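Brickworks open day at Greltberg

I have wanted to see inside the old Greltberg works for years, so when the August open day came up I was at the gate before ten, flask in hand, grinning like a child. What a place! The walk in from the car park takes you straight past the clay pit — bigger than I had pictured, and full of swallows — and then you are under the chimney with your head tipped right back.

Our tour lasted 2 hours and still felt short. We started in the drying sheds, where the shelves can hold 3000 bricks at a time, and went on to the kiln, which was my favourite part by miles. You duck through a low arch and the air changes at once, all dust and old smoke. The guide let us handle wasters from the last firing, and I could have stayed there all morning picking out the colours.
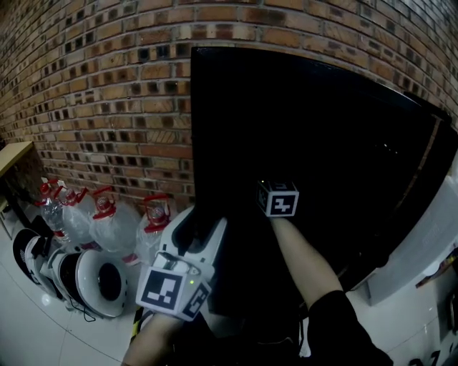
After that came the pattern store, with 353 moulds on the racks, many for shapes I had never heard of (plinth stretchers, anyone?). The Benkirane tea stall had set up in the yard outside and did a very good lemon cake, so I had two slices and read the boards about the narrow railway that once ran down to the canal.

Wear proper shoes, as the yard is rough and the kiln floor is worse. Parking is free but the top field fills up by eleven. I came home with a hand-pressed tile and a firm plan to go again next year.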